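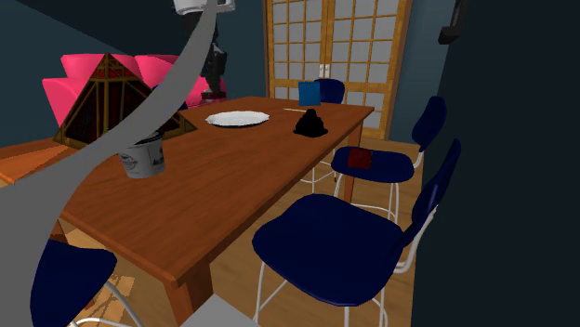

Vilém Koubek wanted to know first whether the simulated room came with the package or had to be bought on top. It comes with it. The dining room is one of the rooms included with the Trindau Tabletop package, and it is the one we load at every open day.

Search products
Enter keyword or part number
Go

Trindau Tabletop - simulation package for single-arm work

Trindau Tabletop is a software package for planning and testing pick-and-place work before any hardware is moved. You load a room, set an arm beside the table, put objects on the table and run the task. The arm model used at our open days is a Franka Emika with a parallel gripper. Camera views can be placed anywhere in the room, and visitors are welcome to ask for one that gets in its own way. A view from behind the arm hides part of the table, and a planner that depends on that view has to deal with it.

What we show at the open day

The next open day is Wed 30 April at the Stornico showroom, second floor. Doors open at nine and the first run starts half an hour later. Thoa Tạ runs the morning session and Theophilus Asante takes the afternoon. Each session has room for 30 visitors. You can bring your own task description on paper or on a drive, and we will set up as many as time allows.

The demonstration uses a table with household objects on it, of mixed size and shape. A flat plate asks for a different grasp from a thin stick lying on the wood, and a small ring-shaped item leaves little room for error in the height of the fingers. Chairs stay in the room during the run. Some customers ask us to take them out for a cleaner demonstration, and we prefer to leave them in - the arm will have to work near furniture sooner or later.

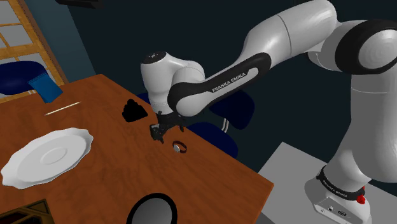 Does the gripper stop if the table height is entered wrong, Hạnh Võ asked at the December session. It stops in the simulation when the contact limit is reached, and the log records the joint positions at that moment. The limit is set by the user. We ship it at a low value and suggest leaving it there until the first full set of runs is done.

Package contents

Item number 2345, single seat, one year of updates
Room library with 525 household objects
393 prepared tasks, each with a start layout and a goal layout
Printed setup guide

The Faltico log viewer is sold separately. Files saved in the older Bélanger format can be opened but not edited. A classroom license is available on request, and schools should write to the sales desk before ordering single seats.

Visiting

Parking is behind the building. The elevator is to the left of the front desk. Sessions last two hours with a short break, and you may leave at the break if you only came for the first part.

Comments (3)

Nhung Bạch
I went in December. The afternoon run was slower than I expected but they let us change the task order ourselves, and that was the useful part for me. Bring a drive, the paper forms took a long time to type in.

Vilém Koubek
Thanks for the answer on the rooms. Can I swap in my own table model, or only the ones in the library?

Theophilus Asante
Vilém, yes, your own table will load. Keep the origin at floor level or the arm base will end up at the wrong height. Page 12 of the setup guide has the steps.

We use cookies to remember your cart and language. Accept all - Manage settings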